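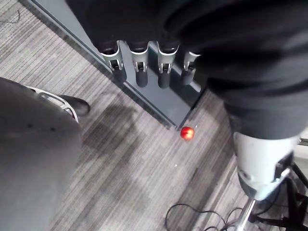
Tenant Storage FAQ
Madenbridge Self Storage, Valdovinos Road

What sizes do you rent?
Lockers, half units and full units. A full unit is 100 square feet. Lockers are on the ground floor only.

How long do I have to rent for?
The minimum is one month. After that you pay month to month and can leave with 3 days' notice, given at the desk or by email.

Is there a deposit?
Yes, $100 for any unit. Lockers have no deposit. We return it to the card you paid with once the unit is swept and your lock is off.

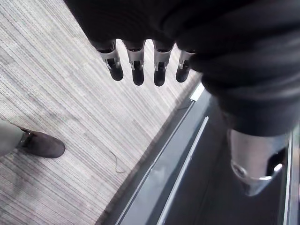 Can I use my own lock?
Yes, as long as it fits the hasp. We also sell disc locks at the desk. We do not keep a spare key to any lock, including the ones we sell.

What can't I store?
Food, plants, animals, fuel, paint thinner, propane tanks, tires in quantity, and anything you don't have a legal right to keep. Drain gas from mowers before you bring them in.
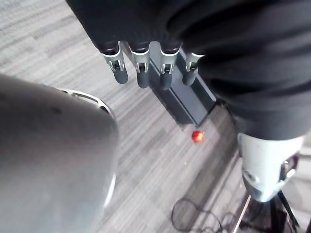 Car batteries are also not allowed, even when they are still in a vehicle part or a boxed kit.

When can I get in?
Gate hours are 6 a.m. to 10 p.m. The desk closes at 5 p.m. Your gate code works the day you sign.

Is there a weight limit on the carts?
500 pounds for the flat carts. Please bring them back to the loading door.

Are my things insured?
No. You need your own cover. Many renters' policies include stored goods, so check yours first.

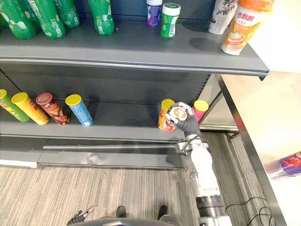 If yours doesn't, the desk has forms for a separate policy.

What if I pay late?
Your gate code stops working until the balance is paid. Rates are reviewed every March.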